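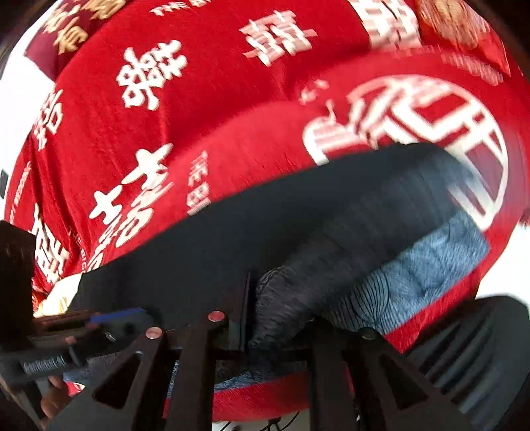

Marwat 52 Travel Pack
by Jaren

Home / Travel gear / Packs / Marwat 52

Colors: slate, moss, brick
Status: in stock, ships from our Biltier workshop

We love this pack. It took us three tries to get the shoulder straps where we wanted them, and the first version had a lid so stiff you could have served lunch on it, but the one we sell now is the bag we take ourselves when we go anywhere for longer than a weekend. It opens flat like a suitcase, carries like a hiking pack, and comes with a small daypack that zips onto the front and comes off in a couple of seconds at a bus station.

The Marwat 52 is made for trips with a bit of everything in them: a night train, then a few days in a city, then a boat, then somebody's cousin's guesthouse up a hill with no road to it. It's a travel bag first. You can walk a good long way with it (we have, on the Flornlow trail, with food for four days), but if you only ever sleep in a tent and never see a hotel, have a look at our trekking packs too.

What it holds

The main bag holds 52 liters. For us that means clothes for a week, a light rain jacket, a spare pair of shoes, a wash kit, a towel, a paperback or two and enough room left over for the things you buy in markets. If you pack light you can go for months. One of our team spent more than 30 nights on the road with one last January, through snow at one end and beach weather at the other, and came home with the side straps still loose.

Inside there's one big space with two mesh panels. The left panel is shallow and good for shirts and underwear. The right one is deeper and takes a sweater or a pair of sandals. Between them is an open area with two straps that cross over your clothes and pull everything down snug. The straps are on plain buckles, the same size as the ones on the outside, so if you ever break one you can borrow from another spot.

At the bottom there's a separate section with its own zipper. Dirty laundry goes in there, or wet swimwear, or boots. The divider is held in by a drawcord, and you can loosen it and have the full length of the bag if you'd like.

The lid pocket is for the small stuff you want at hand: ticket, earplugs, pen, snacks. Please do use the pen loop. You will be so happy on the plane when the landing cards come around!

The daypack

Small, simple and light. It has a main pocket, a flat sleeve at the back for a tablet or a map, and a bottle pocket on each side that takes a tall bottle without spitting it out when you bend over. The straps are thin but padded. You can wear it on your front while the big bag is on your back, and there are two little clips that join it to the main shoulder straps so it doesn't swing.

Zipped on, the daypack sits close to the main bag and doesn't pull you backward much, as long as you don't fill it with bottles of olive oil. Ask us how we know.

Carrying it

The back length moves up and down on a wide strip of hook and loop tape. Slide your hand in behind the shoulder straps, peel them free, set them where you want and press down firmly. To find your size, put the pack on with something heavy in it, fasten the hip belt first so that it sits on top of your hip bones, and then look in a mirror or ask a friend. The shoulder straps should wrap over your shoulders with no gap. If there's a gap, go one mark shorter.

The hip belt is the part we are proudest of. It's soft at the edges and firm in the middle, and it pivots slightly when you walk. There is a zip pocket on each side, one big enough for most phones and the other for coins and keys. Both wings of the belt tuck away behind the back panel for flights, and so do the shoulder straps. A flap rolls down from the top and zips over the lot, and then you've got a plain soft case with two grab handles and a side strap. Baggage belts can't get hold of anything.

The fabric

The outside is a tightly woven nylon with a coating on the inner face. It's a bit crisp when new and softens after a few trips. Rain runs off it well, and a short shower is no trouble, but the zippers are ordinary zippers and will let water in during a real downpour. There's a rain cover in its own pocket at the base, bright yellow, on a cord so it can't blow away. It goes over the main bag and the daypack together.

The base is a double layer. Bags get dropped on gravel, slid across the decks of ferries and tied to the roofs of minibuses, and the corners always wear through first. We put the seams a little way up from the edge so they don't take the scraping.

Details

Volume, main bag: 52 liters
Height, main bag: 665 mm
Weight of daypack and rain cover together: 993 g
Back length: adjustable, seven marks
Main zipper: two-way, with lockable pulls
Handles: top, side and base
Compression straps: two each side
Laptop sleeve: in the daypack only
Included: daypack, rain cover, side strap, one spare buckle

Is it carry-on size?

No, it's a checked bag when it's full. Airlines all have their own limits, so measure yours packed if you plan to try it half empty. The daypack fits under a seat on every plane we've been on.

Which size of person is it for?

Most grown-ups. On the shortest mark it suits a small person well, and on the longest it's comfortable for all but the very tall. If you're at either end of that, write to us before you order and tell us your back length, measured from the bony bump at the base of your neck down to the level of the top of your hips.

Can I wash it?

Yes, by hand. Empty every pocket, shake out the sand (there is always sand), and use lukewarm water with a little mild soap. A soft brush is fine on the back panel. Rinse it twice and hang it upside down with all the zippers open, out of direct sun. It takes a day or so to dry through. Please keep it out of the washing machine and away from the dryer. The coating peels if it gets hot, and we can't fix that.

Will the zippers hold if I overstuff it?

They are big, chunky zippers and they've put up with a lot from us. Pull the compression straps in before you close the bag, so the straps take the strain. If a slider starts to skip, it can be swapped in a few minutes and we'll mail you one.

Can I tie things on the outside?

Sure! There are four loops on the front and two at the base. A sleeping mat goes under the base nicely. When the daypack is on, only the base loops and the sides are free.

Packing it the way we do

Heavy things go in the middle, near your back. Shoes go in the bottom section, soles outward, with socks stuffed inside them. Roll the soft clothes and fold the stiff ones. Leave the rain cover where it is, even in dry places. Keep one clean shirt right at the top, for the day you get in at six in the morning and can't check in until two.

Before a long trip, load the bag fully and walk around your own neighborhood with it for an hour. You'll find out which strap needs moving, and you'll probably take out a pair of jeans.

Goes well with

Flornlow packing cubes, set of three. The large one fills the middle space side to side, and the two small ones fit behind the mesh panels.

Flornlow hanging wash bag. Hooks over a door or a towel rail.

Jaren cable lock. Long enough to go through both main zipper pulls and around a luggage rack.

Repairs and spares

Every Marwat is sewn in Biltier, and that's also where repairs are done. Torn seams, broken buckles and worn-out sliders are free for the first owner. For cuts and burns we charge for the time. Send the bag clean and empty, with a note inside saying what's wrong and when you leave on your next trip, and we'll do our best to get it back to you before then. The spare parts page has buckles, straps, rain covers and daypacks sold singly. Older Marwat packs with the round zipper pulls take the same buckles but a different daypack, so check your pulls before ordering one.

Brick is being dyed again at the moment and may come out a touch darker than the last lot. Moss and slate are the same as always.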